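5 min read

Two-arm bench kit from Trorkine: procurement experience

fomthorpe_lab_admin
Our department is considering the Trorkine two-arm bench kit for the teaching laboratory at Fomthorpe. The quotation covers two arms, the rail, the enclosure and 23 months of parts coverage. Before the request goes to purchasing in February, I would appreciate comments from institutions that have operated the kit for at least one full term. Our principal concerns are assembly time, cable wear and the quality of support.

benchwright
We have had two units in service for 13 months. Assembly required two staff members and one working day per unit. The mechanical instructions are adequate. The section on joint calibration assumes a reader who has done it before, and we rewrote it for our own technicians.

Support has answered every request we submitted. Replies arrive in writing and normally include the part number.

quillon_r
I must disagree with the general tone here. Our unit was returned. The grippers are acceptable for blocks and similar shapes, but small cylindrical items rotated between the fingers when any side load was applied. Support recommended the soft finger pads, which are sold separately. A kit offered to schools should include them.

benchwright
The pads are an additional cost, that is correct. Our experience with cylindrical items was better than yours, although we did reduce the closing speed. May I ask which firmware the unit was running?

quillon_r
The version supplied at delivery. We were not informed that a later one existed.

nzioka_training
Nzioka provides operator training on several bench systems, this one included, and we have no sales agreement with the manufacturer. The following notes are from our current evaluation.

The exercise uses a small whiteboard. One arm steadies the board while the other works at its surface. We selected it because the two arms must share a confined space, and planning errors become apparent quickly. Across 136 attempts we recorded 23 stoppages. Most were caused by the supporting arm pushing the board out of position, so the difficulty was largely one of taught positions.
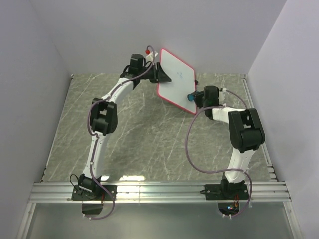
The outer cables deserve attention before the first session. They should have enough slack at the elbow for full travel, but a wide loop can catch on a fixture if the arm folds quickly. We inspect the ties after every 60 attempts and record the result in the equipment log. The manual recommends no interval at all, and we have asked for one to be added.

Our provisional assessment is favorable for supervised instruction. We would not recommend the kit for unattended operation.

quillon_r
A stoppage in 23 of 136 attempts is a high rate for a first-year class. I would want that figure disclosed in the sales literature.

nzioka_training
It reflects our exercise and our operators, several of whom were new to the system. A class working with blocks should expect a different result.

hundadetti_user
For comparison, Hundadetti offers a single-arm bench unit with internal cabling. We purchased it for precisely the reason given above. It cannot perform two-handed tasks, and the replacement wrist took nine weeks to arrive – a serious matter during term.

fomthorpe_lab_admin
Thank you for the detailed replies. I will ask Trorkine to include the finger pads in the quotation and to confirm the firmware version in writing. benchwright, would your department be willing to share the revised calibration section?

benchwright
Yes. I will send it by private message once the wiring diagram on page 13 has been corrected.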